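Draltar Handling Cell – Fault Review Meeting
Minutes
Date: September 7, 2022
Place: Flutholm site, meeting room 2
Present: cell operations, controls, mechanical maintenance, site safety. Gumov attended by phone for items 3 and 4.
Apologies: purchasing

1. Minutes of the last meeting

Accepted with one correction. Under item 5, "grip force limit" should read "grip current limit." The two are set on separate pages of the controller and the settings log has been changed to match.

2. Summary of the fault

Operations read out the shift log. During a bottle transfer run the hand stopped with one finger held partly closed. The controller reported a position error on that finger and did not release the part. The operator pressed the cell stop, the arm braked as designed and the bottle dropped when power to the hand was removed. No injury. No damage to the arm was found.

The run was set for 1000 cycles and stopped at 500 the previous day for a planned check. The fault came 19 cycles after restart. Operations noted that the cover over the hand had been taken off and refitted during the planned check, and that the refit was not written up as a separate step.

Safety asked if the gate was closed at the time. Operations confirmed that it was, and that the gate record agrees.

3. Cause

Maintenance reported on the strip-down. The finger drive turned freely by hand once the cover was removed. Threads of black fabric were found in the gap behind the knuckle of the affected finger. The lower roll of the cover had been seated too low, and maintenance believes the edge was drawn into the joint as the finger closed.

Controls was not ready to accept this as the only cause. The current trace shows a slow rise over the last few cycles, which fits fabric being pulled in, but it also fits a dry bearing. Gumov agreed that the trace alone cannot separate the two. The bearing has been removed and will be sent to Gumov for inspection.

It was agreed to record the cover as the probable cause, with the bearing left open.

Discussion of the wrist camera followed. Operations asked if the camera could be used to check the cover before each run. Controls said the view takes in the lower part of the cover and the fingertips, but the upper part of each finger is in shadow under the fabric. A check on the lower edge is possible. A check on the joint behind it is not.

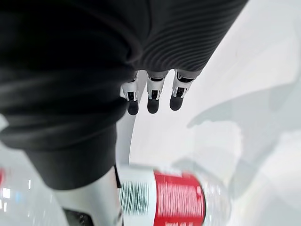

Figure 1. Wrist camera view of cover edge, fingers and bottle.

Controls also pointed out that the bottle blurs badly in images of this kind, and that the label cannot be read. The vision step should not be relied on to confirm bottle position while there is relative motion. A settling delay of 500 ms before image capture was proposed. Operations objected to the added cycle time but accepted the delay for the repeat test.

4. Release behavior

Safety raised the question of what the hand should do on a position error. At present it holds. When the operator then stops the cell, power to the hand is lost and the part falls. With a light plastic bottle the risk is low. Mansour has asked for the same hand to be quoted for glass, where it would not be.

Three options were discussed:

a) Hold the part and keep the hand powered through a cell stop. Safety will not accept this without a review of the stop circuit.
b) Lower the arm to a set-down point at reduced speed, then release. Controls thinks this can be done, but only for faults where the arm itself is healthy.
c) Leave as is and fit a catch tray.

Option c was adopted for the repeat test. Option b is to be written up for the next meeting. Gumov will state if the hand controller can pass the finger error to the cell controller in a form that option b could use – the present signal is a single common fault bit.

5. Cover fitting

The current work instruction says only "refit cover." Maintenance will replace this with a fitting step and a line marked on the housing, so that the lower edge can be set to the same height each time. After fitting, each finger is to be opened and closed fully at low speed with the operator watching the knuckles.

A request to run without the cover was refused. It was added in March after dust was found in the drives, and that problem has not been solved by other means.

6. Restart conditions

The cell stays locked out until the following are complete:

Replacement bearing fitted and finger drive recalibrated.
New cover fitted to the revised instruction.
Catch tray in place and checked by safety.
50 cycles run at reduced speed with no position error and no upward trend in finger current.

Full speed running may resume only after controls has signed the trace.

7. Actions

Maintenance – revise work instruction, mark housing, fit bearing and cover.
Controls – add settling delay, write up option b, review trace from repeat test.
Operations – enter all cover removals in the shift log as a separate step.
Safety – inspect catch tray, review stop circuit drawings.
Gumov – bearing inspection, reply on fault signal.

8. Any other business

The spare hand is still on loan to Mansour. Purchasing to confirm the return date in writing.

Next meeting to be called when the bearing report is received.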